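About Treltico

Treltico is a labor policy research office based in Drurneck. We track how state and local governments apply wage, housing and relief rules to seasonal and migrant workers, and we publish the results without charge. The office has a staff of 17 and takes no money from parties or candidates.

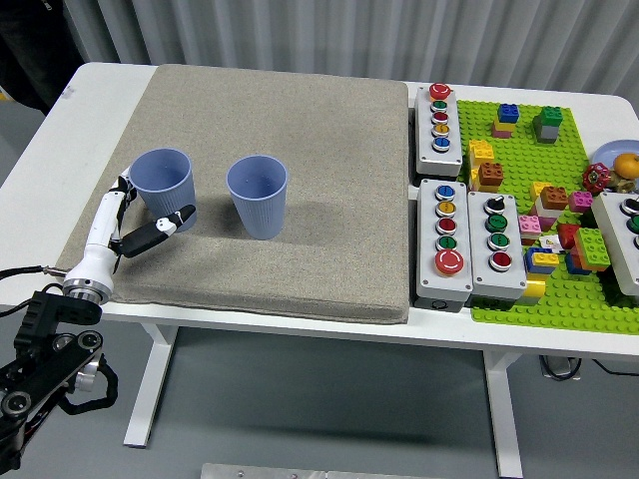

Two light blue cups on a felt pad.

Our main product is the Mulcahy Index, a record of 1068 relief orders and amendments, coded by district and by date of effect. Each entry is checked against the published order — press summaries are not accepted as a source. Updates are posted every Thursday.

The Iston desk handles requests from legislators, unions and reporters. Most are answered within eight working days. 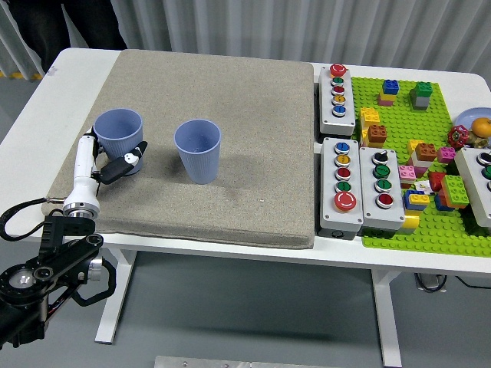
Who may use the index?
Anyone may use it, provided the source is cited and the version number is given.

Corrections should be sent in writing to the Iston desk with the entry number and a copy of the order.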